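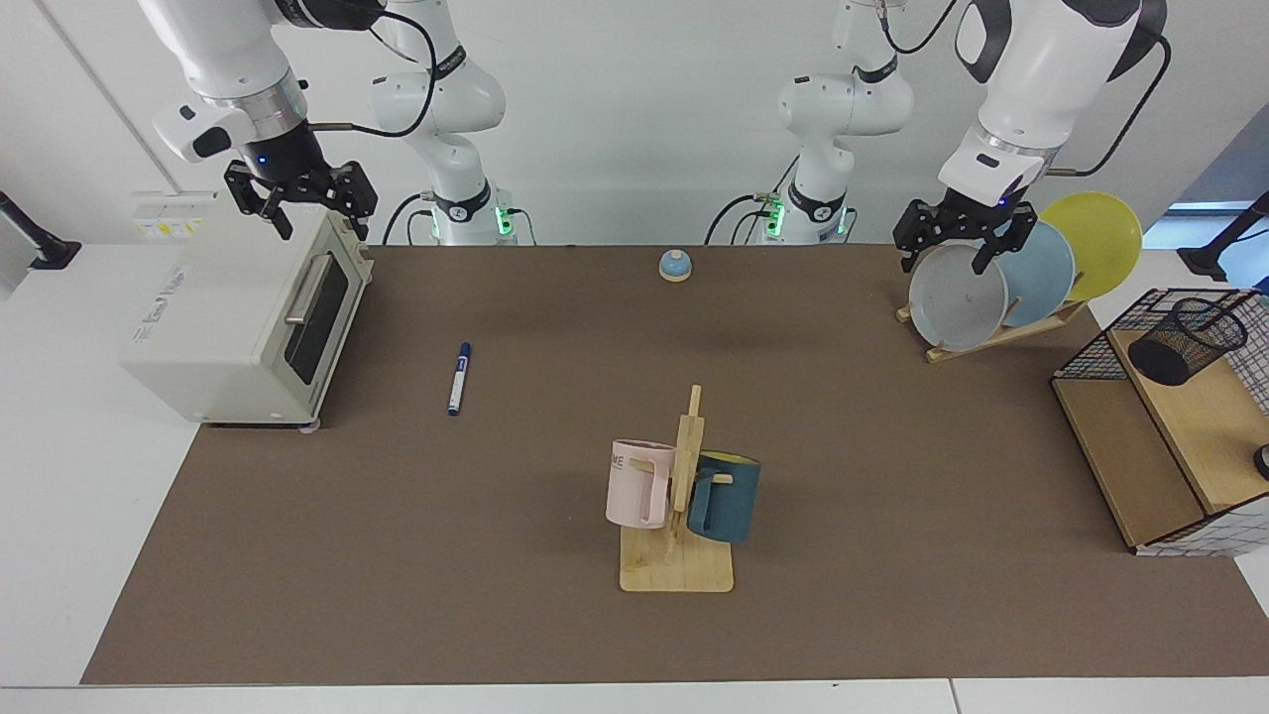 Buying a two-arm table setup: the questions I keep getting

4/5/21
By Iveta Lukáč

I wrote up our purchase for a newsletter and have been answering emails ever since, so I'm putting the answers in one place. I plan equipment for a small team at Ondrejka that works on household tasks – putting crockery away, working a toaster oven, that kind of thing. I'm not an engineer. I hold the spreadsheet.

Do I really need two arms?

Depends what you want to do with them. If all your tasks are pick up and put down, one arm will keep you busy for a good long while and you can spend the change on something else. We wanted one arm to be able to deal with a plate in the rack while the other is over at the oven, so two it was. If you're unsure, buy one and a table wide enough for a second. Moving to a bigger table later was the most annoying quote I've ever asked for!

What should go in the budget besides the arms?

More than you'd think. My first draft had arms, grippers and a table on it, and Kvido Hudec (he runs our bench and is very patient with me) sent it back covered in notes. The version that got approved had these as well:

Spare gripper fingers
Table mat, plus a second one
Mounts and stands for the cameras
Cable ties, longer cables, a decent power strip
Props, meaning all the kitchen bits
Shelving
Delivery and fitting
Two days of training

The extras came to 3230 pounds in all, and I'd put down a fraction of that in the first draft. Delivery was the worst of it. Ask whether the price gets the crates to your door or to your room, as we're up a flight of stairs.

How much do you spend on props?

We set aside 240 pounds for the first year and I still have a bit left. Plates in different colours, a wooden dish rack, a mug tree and mugs that don't match, a toaster oven, a little call bell, marker pens. I bought most of it from ordinary homeware shops and I'd say do the same. The oven was the only thing I agonised over. Get one with a proper bar handle across the door if you want a two-finger gripper to have a fair go at it. Round knob handles are a pain.

Buy two of anything you'd be upset to lose. Shops change their ranges all the time and by October you won't find the same mug.

Parallel grippers or something fancier?

Plain two-finger ones, for us. They'll hold the rim of a plate and hang on to a mug handle, and when a finger wears out it's a cheap part. I did get a quote from Clamell for a hand with more fingers and it was lovely, and it would have eaten the whole shelving and training budget and then some. Maybe next year.

Who did you buy from?

The arms came through Sterkex and the table and stands from Skilero. I had no complaints about either, though Skilero's lead time slipped and we had two arms in boxes with nothing to bolt them to. Order the table first. I mean it.

How big a table?

Bigger than the reach on the data sheet suggests. The bases go along the back, so you lose that strip straight away, and the cables need somewhere to drop down behind. Then whatever you're working with has to fit in front with room for the arms to come over the top. Before ordering anything, Kvido had us lay the props out on the floor inside a rectangle of masking tape. We added 200 mm to the depth after that, and I'm very glad we did.

Is the mat worth it?

Yes. We went with a big brown one that covers most of the tabletop. It stops things skating about, and a plain colour makes it easier to see what's what. White table with no mat gave us awful glare under our lights. Buy the spare at the same time so the colour matches.

Should I lease?

I looked into it. For anything under a year I think it makes sense, but check what counts as damage – one agreement I read would have charged us for scuffs on the casing. We bought outright in the end, with a 4 year service plan. I pushed quite hard on the price of that plan and it did come down, so do ask.

What would you do differently?

Put up storage before the arms arrive. We've got a wooden unit with black wire mesh round it at the side of the table now and I wish we'd had it from day one, as the props spent weeks in my desk drawers.

Can I have a copy of your spreadsheet?

You can! Email me and I'll send the blank version, with Kvido's notes left in.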